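Slide 4 - Suction vs. fingers, Zatthorpe bench, 30/09/2022

Start with the setup, keep it short. Same arm, same controller, same bins for both tools. We ran 3154 picks on the old Pluvow suction cup first, then swapped in the multi-fingered Khalaf gripper and repeated the object list.

Say up front that the swap cost us time. New mounting collar, new payload settings, and the tool offset had to be taught again. Plan on 16 hours if you do it at your own site.

Next point is object choice. We wanted things that give a suction cup trouble: plush, sponge, a clear tube, odd shapes like the star. Pause and let people look at how the fingers have to reach down toward the star near the corner.

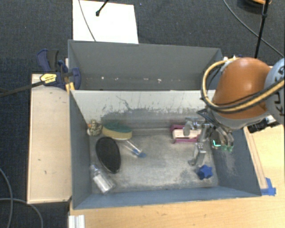
Prarnatari wrote back after the first draft that finger grippers lose too many picks in the corners, and that a fair test should report wall picks separately. They asked for the split before October.

Agree with that. We went back through the logs and marked 574 picks as wall or corner. Give the result plainly - the fingers were slower there and missed more often, but did better on soft items in the open part of the bin.

Cycle time: fingers add more than 8 seconds on a retry. Don't go into the force settings unless asked, they are on the backup slide.

Go to slide 5, camera placement.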